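Deadline Day

Ich sag's euch, wie es war: Um Viertel nach zwei hatte ich mein Handy am Ladekabel, das Ladekabel an der Mehrfachsteckdose und die Mehrfachsteckdose unterm Küchentisch, und ich saß daneben auf dem Boden wie ein Hund. Unser Stürmer sollte weg. Lennox, Niall Lennox, 17 Tore letzte Saison, und plötzlich schrieb jeder Zweite im Forum, er sitze schon im Flieger nach Schottland.

»Iss was«, sagte Ilse.

»Gleich.«

Ilse Lindemann wohnt seit Juli bei mir und hält Fußball für eine Art Wetter. Kommt, geht, kann man nichts machen. Ich dagegen hatte mir sein Trikot gekauft, mit Flock, und das war teuer!

Um vier hieß es, der Medizincheck sei durch. Um fünf hieß es, welcher Medizincheck? Murdo rief an (Murdo Dalgleish, mein alter Kumpel aus der Kreisliga, der kennt angeblich den Schwager vom Berater) und brüllte, die Sache hänge an einer Klausel. Zwei Millionen Unterschied, mehr nicht. Ich brüllte zurück. Ilse machte die Küchentür zu, von außen.

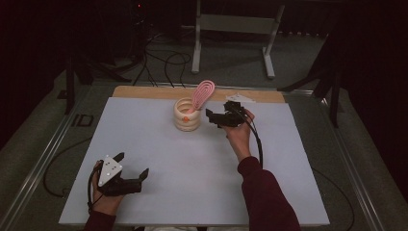 Dann kam lange nichts. Ich hab die Seite so oft neu geladen, dass mir der Daumen wehtat, und zwischendurch überlegt, ob man aus LENNOX mit ein bisschen Geschick einen anderen Namen bügeln kann. Kann man nicht. Um 21 Uhr die Meldung vom Verein, ein einziger Satz: Spieler bleibt, Vertrag verlängert.

Ich bin durch den Flur gerannt, im Trikot, barfuß, hab Ilse gepackt und ihr alles erzählt, Klausel, Schwager, Flieger.

»Schön«, sagte sie. »Und wer ist jetzt der Torwart?«

Den hatten sie um halb neun verkauft.

Mehr aus der Reihe »Kurz vor Abpfiff«
Die Frau mit der Dauerkarte
Auswärts in Grorkness
Elfmeter für Encarnación
Senga Baird pfeift nicht mehr

8 Kommentare · 21 Mal geteilt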